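# Cable tension, pads, and one stubborn left wrist

Monday, June 20, 2022

Finally got the suturing bench running the way I like it, so this is the long post I promised about how I look after the instruments. 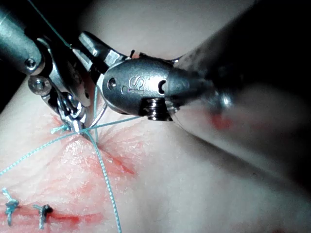
*Two knots in, needle between the jaws, on to the next stitch.*

If you're new to the blog: I keep the instrument bench going at Valderrama, which mostly means I spend my days with a magnifier, a tiny hex key and a lot of lint-free wipes. The wrists are driven by thin cables running over little grooved pulleys, and the cables are where nearly all my grief comes from. They stretch. They stretch a bit more after a long week of knot tying (all that pulling!), and then the jaws start to lag behind the hand.

The left one had been bugging me since I swapped it in. Close the jaws on a strand, roll the wrist, and the suture would creep out of the tips. Anderson Figueiredo thought the jaw faces were worn and wanted to bin it. I thought cable. We were both a little bit right — one face had a polished spot, but the close cable was also slack by more than I'd like.

So, my routine, for anyone doing the same job:

- Instrument off the arm, drive end up, shaft in the padded clamp.
- Brush out the pulley grooves. Stain dries in there like varnish, so do this the same day.
- Work the wrist through its whole range by hand, slowly, and feel for a notch.
- Check the pivot for side play.
- Back on the arm, home all the joints, then 32 open-and-close cycles before anything goes near a pad.

The log for the left one said 2,109 cycles when I pulled it, which I'd have called middle-aged. I took up the slack, re-homed it, and then homed it again after the first try left the jaws slightly open at zero. Took me 4 goes to get it sitting where I wanted.

After that comes the real test, a row of stitches on a stained pad. I like teal thread for this, it stands out nicely against the red. What I watch for is the tissue puckering up around the bite as the strand comes tight. If the pucker sags while I'm holding still, something's slipping and I go back to the clamp.

Valquíria Guerra asked whether I oil the pulleys. Nope! Oil ends up on the jaws, and then you can't grip a needle to save your life.

Next up is the right one, which is due for cables by September. I've got a Proten set in the drawer and I'm in no hurry to open it.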